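Minutes of the Upstairs Users' Group
December meeting, 4.15 pm, held at the big table downstairs

Present: Mieke Vermeulen (chair), two from Besora, three from Wondora, one from Jovano, and the building manager, who also took these notes.
Apologies: Siddiqui, who sent their comments in writing. They were read out under item 3.

1. Last minutes
Agreed with one change. The kettle was paid for by Wondora, not Besora. Thank you, Wondora, it boils beautifully!

2. How the mezzanine is doing
Mieke began by saying how much she likes coming up the stairs in the mornings now. The light from the windows reaches right across to the desks, and people who used to hide downstairs in the corner are choosing to work up there instead. Everyone agreed, some of us quite loudly. Bookings for the upper floor reached 101 for the term, up from 70 last term, and that's before the January lot have put their names down.

Jovano asked whether the bookings sheet could show mornings and afternoons separately. Yes, and it will be changed before the next one goes up.

3. Comments from Siddiqui
Read out in full. They are very happy with the desks and would like to keep the far one if they can. They find the noise from below easy to live with, except at lunch, when chairs get dragged across the floor. They suggest felt pads.
Wondora said they had felt pads at their old place and they worked a treat, though they do need replacing now and then. Agreed to buy a pack of 200 and do the downstairs chairs first. Besora offered to come in early one morning and stick them on -- wonderful, and there will be pastries.

4. Chairs
A long item, but a cheerful one. The mesh office chairs have been a great success and Besora would happily have more. One has developed a slow sink, so that whoever sits in it is a good bit lower by coffee time. The manager will ring the supplier and meanwhile tie a ribbon on it.
There was some talk about where chairs should go at the end of the day. They roll so well that they drift, and the walkway by the railing gets narrow. Agreed: every chair goes back to a desk or table before the last person leaves. Mieke asked that this be put kindly on the noticeboard.

5. Money
There is 300 pounds left in the furnishing pot for this year. The felt pads come out of that. Jovano put in a plea for a second plant downstairs, to keep the first one company, and this was carried at once. Wondora will choose it, having the best record of keeping things alive.

6. The table by the railing
Mieke had walked round upstairs before the meeting and wanted us to talk about this one properly, as she thinks it's the nicest spot in the building. You get the daylight and the view down over the lower floor, and there's room to pull up a chair.

Points raised:
Cables should not hang off the edge of the table. The manager will fit clips underneath.
Bottles go home or in the recycling at the end of the day.
Small things should be kept off the white cap of the railing, as there are people sitting below.
The table stays unbooked, so anyone can use it for an hour. Besora wondered about a two-hour limit and we settled on trusting each other until spring.

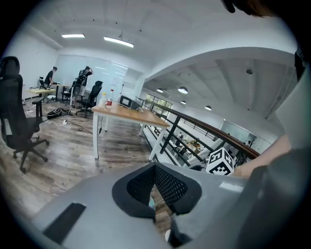
7. Any other business
Wondora would like to hold a soup lunch downstairs in the new year and everybody is invited, including Siddiqui, who will be told. Two soups, one without meat. Bread offers to Mieke, please.
Jovano asked if the handrail could have a coat of oil. The manager thinks it could and will find out which sort -- a lovely idea, it's a handsome piece of wood.

8. Actions
Manager: bookings sheet, supplier call about the sinking chair, cable clips, oil for the handrail.
Besora: felt pads, once they arrive.
Wondora: plant, soup.
Mieke: noticeboard wording.

Meeting closed at 5.20 pm. Next meeting in February, same table.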